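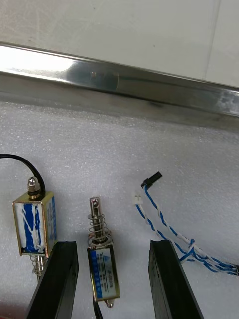 Si un robot fait une bêtise, est-ce que c'est lui qui est puni ? demande un enfant dans le courrier reçu en octobre. Non. Un robot ne comprend pas les punitions, et il ne sait pas ce qu'est une bêtise. Il suit un programme. Quand il casse une pièce ou cogne quelque chose, ce sont des adultes qui doivent chercher pourquoi, réparer, puis changer ce qu'il faut pour que cela ne recommence pas. Pour les aider, il existe des règles. Certaines sont écrites dans des textes très longs que l'on appelle des normes. D'autres sont affichées au mur de l'atelier et tiennent sur une feuille.

Rechercher dans les fiches Tapez un mot OK

Une norme, c'est quoi ?

Une norme est un texte sur lequel beaucoup de gens se sont mis d'accord. Il y a des normes pour les prises électriques, pour les casques de vélo et pour les jouets. Il y en a aussi pour les robots. Elles expliquent par exemple comment une machine doit pouvoir s'arrêter et quels dangers il faut chercher avant de la mettre en marche.

Une bonne pratique est un peu différente. C'est une façon de travailler que l'on a essayée et que l'on garde parce qu'elle marche bien. À l'atelier de Findholm, les bonnes pratiques sont réunies dans un cahier appelé le cahier Osura. Il contient 34 fiches. En voici quelques-unes, racontées plus simplement.

Règle : chaque chose à sa place

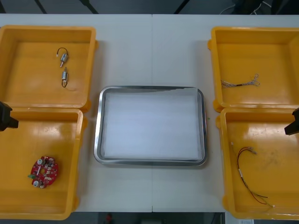
Avant de démarrer un robot, on prépare la table. Une personne sait retrouver ses ciseaux sous une pile de feuilles. Pour un robot, c'est bien plus difficile, et un objet mal posé peut le faire échouer. On sépare donc les pièces par sorte : les deux petits moteurs argentés sont ensemble dans un bac jaune, la carte ronde et rouge est seule dans un autre, et les fils sont de l'autre côté de la table. Au milieu, on laisse un plateau en métal avec une feuille blanche au fond. À Findholm, on vérifie la table le matin et encore une fois après le repas. Celui qui vérifie met une croix sur la fiche. S'il manque une croix, on ne démarre pas.

Règle : on garde ses distances

Un bras de robot peut être rapide et fort. Même un petit bras peut pincer un doigt. Autour de la table, une ligne est peinte sur le sol, à 72 centimètres du bord. Quand les robots travaillent, les visiteurs restent derrière la ligne. Les cheveux longs sont attachés, les manches larges sont retroussées et les écharpes restent au vestiaire.

Si un objet tombe par terre, on ne le ramasse pas tout de suite. On demande d'abord l'arrêt du robot. On attend que l'adulte responsable dise « arrêté ». Ensuite seulement, on passe la ligne.

Règle : serrer juste assez

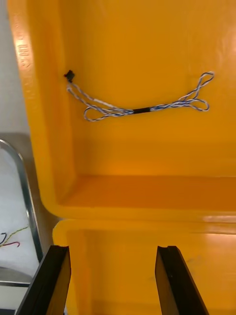 La main d'un robot s'appelle une pince. Si elle serre trop, elle abîme. Si elle ne serre pas assez, la pièce glisse. Il faut donc régler la force pour chaque sorte d'objet, et écrire ce réglage quelque part pour que tout le monde utilise le même. Les câbles demandent beaucoup d'attention. Celui-ci est fait de fils bleus et blancs enroulés les uns autour des autres, avec un petit connecteur noir à un bout et une gaine noire serrée vers le milieu. Le cahier Osura demande de prendre un câble de ce genre par la gaine. On ne tire jamais sur les fils près du connecteur, car ils pourraient s'en détacher. La même règle est valable à la maison : pour débrancher une lampe, on tient la prise et on laisse le fil tranquille.

Règle : on note tout, même les ratés

Pendant un essai, on remplit une feuille. On y écrit l'heure, la pièce choisie et le résultat. Un raté compte autant qu'une réussite. Lors d'une série de 86 essais, la feuille doit avoir 86 lignes. On n'a pas le droit d'effacer une ligne parce qu'elle ne fait pas plaisir. Si le robot rate plusieurs fois de suite au même endroit, on arrête la série et on prévient un adulte.

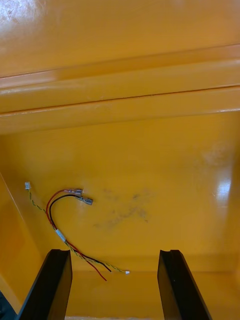 Règle : savoir qui décide

Il y a toujours une personne responsable du robot, et son prénom est écrit à l'entrée de la salle. Elle peut arrêter le travail quand elle veut, sans demander la permission. Les autres aussi peuvent crier « stop » s'ils voient un danger. On ne se moque pas de quelqu'un qui a crié stop pour rien.

Pour redémarrer, c'est plus strict. Seule la personne responsable peut le faire, après avoir regardé la table et la ligne au sol.

Les mots difficiles

Norme : texte qui dit comment fabriquer ou utiliser quelque chose, et que beaucoup de gens suivent.
Pince : main du robot, souvent faite de deux doigts.
Connecteur : petite pièce au bout d'un fil, qui sert à le brancher.
Gaine : tube souple qui entoure des fils et les protège.

Cette fiche peut être lue avec un adulte à partir de 6 ans. La fiche suivante parle des batteries.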